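Power strips: a check before January

The winter issue of the Dorura building newsletter usually carries a reminder about extension leads, and the message this time is much the same as before. The offices at Beladero have 384 desks and, going by the last stocktake, almost 1,000 leads and power strips between them. Most are fine. A few are old, and several have ended up in places where they shouldn't be.

Please look at the one on or under your own desk before the end of the month. Unplug it at the wall first. Run your hand along the full length of the cord and feel for cuts, flat spots or places where the outer cover has pulled away from the plug. Look at each outlet for brown marks. If the top wobbles or something rattles inside, put it in the returns crate on floor 2 and take a new one from the shelf next to it.

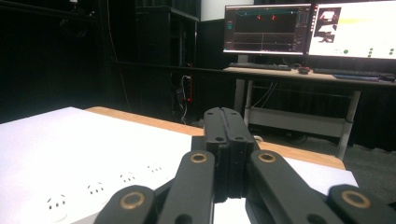

Strips that sit on a tabletop need a bit more room than people tend to give them. Keep drinks on the other side of the desk, and don't stack paper on top of the outlets. Let the cord run off the back of the table where chairs can't catch it, with a little slack at the plug. Cords that cross a walkway need a rubber cover – ask at the front desk, where we keep two lengths.

One strip should never be plugged into another. We found 16 of these pairs on the last walk round, most of them in the meeting rooms. If you have run out of outlets, send us a request and we will fit a longer strip or move the desk nearer to a wall point.
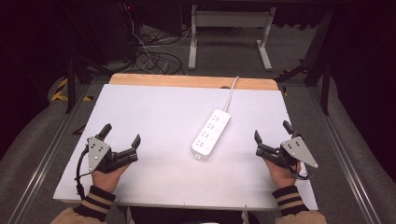

A four-outlet strip on a white board, with the cord running off the far side of the table.

Heaters, kettles and fridges go straight into the wall, with no exceptions for small ones. Phone chargers, lamps and screens are fine on a strip.

The new stock comes from Zarei and has a slightly longer cord than the old type. Drustumow will collect the returns crate at the end of January, so anything handed in after that will wait for the spring collection.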